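About Nornero

Nornero is a family-owned sheep and goat dairy in the Flosau valley. We keep our own animals, make cheese and yogurt from their milk, and sell what we make through our farm store and a small number of independent grocers. The farm covers 322 acres of permanent pasture, hay meadow and woodland edge, most of it too steep to plow and very well suited to grazing.

Our History

The business began with a single flock of milking ewes and a rented barn. The goats followed when the neighboring Pálfi farm came up for lease, bringing with it a sound stone cellar that we still use for aging. The two properties have been run as one since then, under the Nornero name, although the labels on our washed-rind cheeses continue to say Pálfi in recognition of where they are matured.

How We Farm

The flock and the herd go out to grass as early in the spring as the ground allows and stay out until the end of October. They are moved to fresh pasture every 3 days during the main growing season. Hay for the winter is cut on the farm, and no silage is fed to any milking animal. We do not use growth hormones, and antibiotics are given only to treat individual animals under the direction of our veterinarian. Milk from a treated animal is kept out of production for the full withdrawal period.

Lambs and kids are raised on the farm. Those that do not join the milking groups are sold to other farms for breeding or are raised for meat, which is available by advance order from the farm store.

The ewes are shorn once a year, before the warm weather. The fleece is a modest part of our income, but it is sorted and baled with care, and a small selection of knitted goods is now offered alongside the cheese.

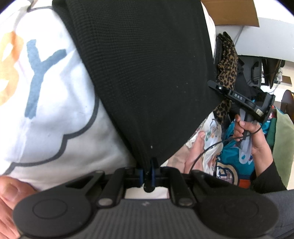 Black knit fabric with a fine waffle-like texture.

Our Dairy

All milk is processed on site, normally within hours of milking. We produce six cheeses, from a fresh curd sold the same week to a hard ewe's milk cheese aged in the Pálfi cellar. The best known of them is Murkel, a firm, slightly sweet cheese made from mixed milk and rubbed with oil as it matures. Last year the dairy produced 3,958 wheels of Murkel, our largest output to date. Each wheel carries a batch number that can be traced to the day of milking.

Yogurt is made in small batches without thickeners or added sugar. Customers will notice some change in flavor and body through the year - this reflects the pasture and the stage of milking, and we make no attempt to correct it.

Our Commitments

Nornero is committed to the long-term health of its land. Stream banks are fenced, manure is composted before it is spread, and whey from the dairy is fed to pigs on a neighboring holding. Hedges are trimmed in rotation so that part of every hedge is left to flower and fruit each year. We employ local people wherever possible and provide paid training to all new dairy and field staff.

Visiting the Farm

The farm store is open throughout the year, with shorter hours in winter. Guided visits to the milking parlor and cellar are offered during the grazing season and must be reserved in advance. Our annual open day will be held on 27th September, with cheese tastings and a display of working dogs. Visitors are asked to leave their own dogs at home and to use the boot wash at the main gate on arrival and departure.

School groups and trade buyers may contact the farm office to arrange a separate visit.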